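Galerie: Rund um die Spüle

Willkommen in der kleinen Bildergalerie zu meiner Juli-Reihe übers Abwaschen! Wer hier schon länger mitliest, weiß, dass ich eine Schwäche für die unscheinbaren Ecken der Küche habe, und keine Ecke ist mir lieber als die Spüle. Am Herd passiert das Aufregende, gewiss, am Tisch sitzen die Leute, aber an der Spüle landet am Ende alles, was man am Tag in der Hand gehabt hat: die Müslischüssel vom Morgen, der Löffel vom Joghurt, die Tasse, aus der man drei Schluck getrunken und die man dann am Fenster vergessen hat.

Angefangen hat die Reihe mit einem Brief von Florence Gagnon, die mir schrieb, sie habe ihre Spülmaschine abgeschafft und vermisse sie überhaupt nicht (na ja, an Weihnachten vielleicht ein bisschen). Sie wollte wissen, wie andere Leute das mit dem Handspülen halten, in welcher Reihenfolge, mit welcher Bürste, mit wie viel Wasser. Ich habe die Frage weitergegeben und einige 300 Zuschriften bekommen, und ich habe sie wirklich alle gelesen, meistens abends am Küchentisch, mit einer Kanne Tee daneben und dem schlechten Gewissen, dass mein eigener Abwasch noch dastand.

Zu den Bildern also. Eine weiße Arbeitsplatte, ein Edelstahlbecken und ein bisschen Geschirr in Farben, die mir sofort gute Laune machen, vor allem dieses Orange!

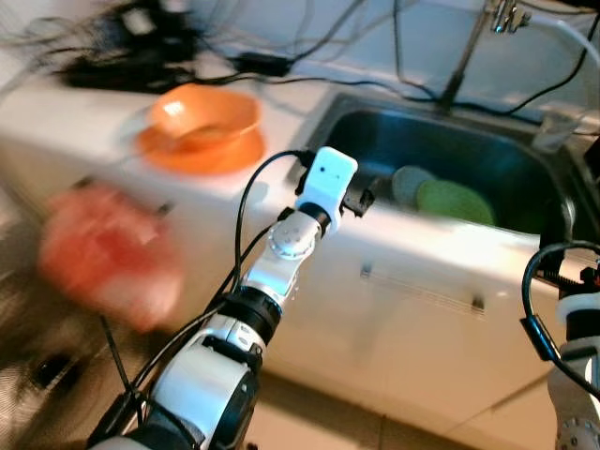
Schüssel auf Teller, beides in Orange, links auf der Platte. Ich staple zu Hause genauso und wundere mich jedes Mal, wie fröhlich so ein Türmchen auf einer weißen Fläche aussieht. 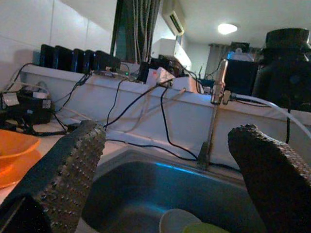
Im Becken liegt etwas Helles auf der Seite, Tasse oder Schüssel, mit etwas Gelbgrünem am Rand, und dahinter steht der hohe, schlanke Hahn. So einen wünsche ich mir seit Jahren, allein schon für die großen Töpfe.
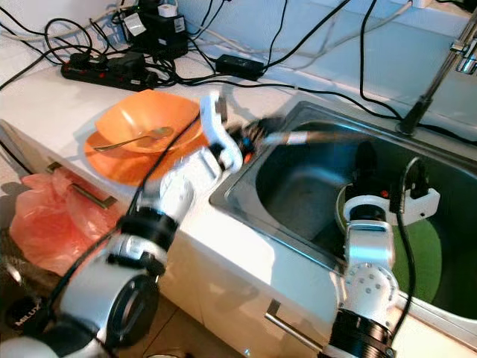
Der Löffel liegt in der orangen Schüssel, die Spülbürste mit dem langen Stiel ragt übers Becken, und drinnen wartet etwas Rundes in Grün.

Bei den Zuschriften hat mich am meisten überrascht, wie einig sich fast alle in der Reihenfolge waren und wie uneinig in allem anderen. Gläser zuerst, dann Besteck, dann Teller und Schüsseln, zum Schluss die Töpfe und Pfannen: So hat es meine Großmutter gemacht, so mache ich es, und so machen es 239 von euch ebenfalls. Der Rest verteilt sich auf ganz eigene Systeme. Es gibt die Besteck-zuerst-Leute, es gibt welche, die nach Farben spülen (das hat mir sehr gefallen), und ein Leser fängt grundsätzlich mit dem Schlimmsten an, damit er es hinter sich hat. Das habe ich zwei Abende lang ausprobiert, und ich muss sagen, das Wasser sah danach so aus, dass ich für die Gläser doch lieber frisches eingelassen habe.

Dann die Bürstenfrage! Ich hätte nicht gedacht, dass man darüber so leidenschaftlich schreiben kann. Die einen schwören auf den Schwamm, weil man damit besser in die Rundungen kommt, die anderen fassen einen Schwamm nicht einmal mit Handschuhen an. Ich selbst bin seit jeher bei der Bürste mit langem Stiel, denn die Hände bleiben aus dem heißen Wasser, und man kommt bis auf den Boden einer tiefen Schüssel, ohne den Ärmel hochkrempeln zu müssen. Meine steht mit den Borsten nach oben in einem alten Senfglas. Seit ich das so mache, hält sie deutlich länger, und sie riecht auch nicht mehr so muffig wie früher, als sie einfach im Becken liegen blieb.

Noch ein Wort zum Kunststoffgeschirr, nach dem mehrere von euch gefragt haben. Ich mag es sehr, gerade im Sommer, wenn man mit allem nach draußen zieht und es auf den Steinplatten auch mal herunterfallen darf. Nur mit Tomatensoße und Curry muss man flott sein: Kalt ausspülen, ehe sich die Farbe festsetzt, und erst danach mit warmem Wasser und Spülmittel ran. Wenn doch ein Schleier zurückbleibt, hilft bei mir ein Brei aus Natron und wenig Wasser, eine Stunde stehen lassen, sanft abreiben. Scheuermilch lasse ich weg, die macht die Oberfläche stumpf, und dann hält sich der nächste Fleck erst recht.

Das Becken selbst wische ich ganz zum Schluss mit einem Tropfen Essig aus und reibe es mit dem Geschirrtuch trocken, das danach ohnehin in die Wäsche wandert. Bei unserem harten Wasser lohnt sich das, sonst sitzen morgens überall die kleinen weißen Ränder, besonders unten am Hahn.

Im nächsten Teil geht es ums Abtrocknen, um Leinen oder Halbleinen und um die Frage, ob man das Geschirr nicht einfach stehen lassen darf, bis es von allein trocken ist. Schreibt mir gern, wie ihr es haltet, und wer ein besonders schönes Abtropfgestell besitzt, soll bitte unbedingt davon erzählen!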